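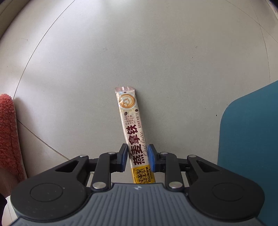 November 9, 2021. Diary of the Residence Office, Pletadel House.

The morning was given to the winter heating notice, which has now gone through three drafts. Ms. Ngô prefers that the boiler hours be stated on the first line, and I have agreed. The notice will be posted on each landing tomorrow and repeated in the Escobedo annex, where the older radiators must be bled by hand before the first frost.

Mr. Pettigrew reported on the library. The donation received in October comes to 400 volumes, of which 17 are too damp to shelve and have been set aside in the drying room. He asks for new shelving along the north wall. The estimate from Bronden is $4,000, fitted. I consider this high, and have written to Drirmont for a second price. Until a reply is received, the boxes are to remain under the stairs – a poor arrangement, but the only one that keeps the reading tables clear for residents.

Ms. Baudry called at eleven regarding the lecture series. Attendance at the last lecture, on canal bridges, was lower than expected. She believes the hour is at fault and proposes seven o'clock in place of five. The change is approved through the end of the term. The speaker's fee remains at $600, and the projector is to be tested the evening before.

After lunch I walked the ground floor with Mr. Yoon. The hinge on the garden door has been replaced and the door now closes without force. The second window in the music room still sticks. A stain on the corridor ceiling has grown since the last inspection and should be examined from above. Mr. Yoon also raised the collection of household waste, and the reminder on sorting will be reissued with the heating notice.

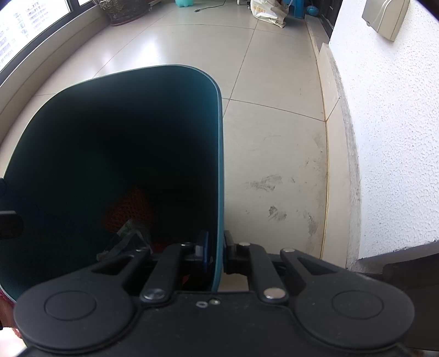 Netting and clear plastic wrapping in the bin.

Mr. Yalçınkaya submitted his request to extend his stay through the spring. His manuscript on the history of the river ferries stands at five finished chapters, and he has asked for continued use of the east study. The request is in order. I have signed it and placed it with the others for the director's review.

Correspondence: four letters answered, two held. The question of the piano tuning is deferred again, as the tuner has not confirmed a date. Rain from three o'clock onward. Office closed at half past five.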